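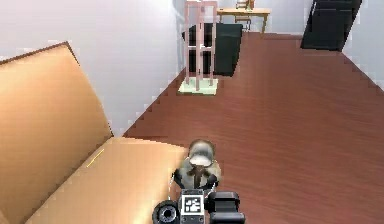
4.2 Masking the arm in the local planner

The local planner of Hamus builds a small height map of the floor from each rendered depth image and selects the next base motion on this map. In the first version of the software the whole depth image was passed to the map without any change. This produced a problem which we did not see in our earlier tests with a bare base. When the arm is held in front of the robot, its points enter the map as an obstacle, and the planner then refuses to move forward even if the floor ahead is clear.

Figure 3 gives a typical view in the simulated room. The gripper fingers point to the floor, and the arm is next to the front corner of the sofa's seat cushion. For the planner, this is a harder case than an arm over open floor, because the points of the arm and the points of the sofa are close together in the image. A fixed rectangular mask that covers the arm will also remove a part of the cushion, and the planner may then steer the base into it.

We therefore compute the mask from the joint state. At every control step the arm model is projected into the image with the current joint angles, and the resulting outline is made wider by 3 pixels. Depth values inside the outline are marked as unknown – they are neither free nor occupied. Cells of the map that were seen in former steps keep their old value for up to 10 steps, after which they also return to unknown. The planner is allowed to cross unknown cells only at reduced speed.

The widening of the outline needs some comment. The renderer does not smooth the borders of objects, and stepped edges are visible in Figure 3 along the backrest of the sofa and where the walls meet the floor. The same effect appears in the depth image. A pixel on such a border can take the depth of the near surface or of the far one, and with no widening a few pixels of the arm remained outside the mask. They were enough to stop the base. A wider outline did not bring a further gain in our runs, and it hid more of the furniture.

We compared the two masks in 200 episodes per method in the Lodhi room set. Start and goal poses were the same for both. With the fixed mask, the base reached the goal without contact in 70 per cent of the episodes. Most failures took place when the robot turned beside a large piece of furniture with a low front, so that the cushion or shelf was hidden at the moment of the turn. With the joint-state mask these contacts became rare. The remaining failures are mainly of another type: the planner waits too long in front of unknown cells and the episode ends by time limit.

The marker on the front of the arm is not used by the planner. It serves only the calibration check described in Section 3.4, and its pixels are masked together with the rest of the arm. We mention this because an earlier release of our code, prepared by Pramila Mittal for the Gokmont simulator, did read the marker pose in the planning loop, and results obtained with that release should not be compared directly with those given in this section.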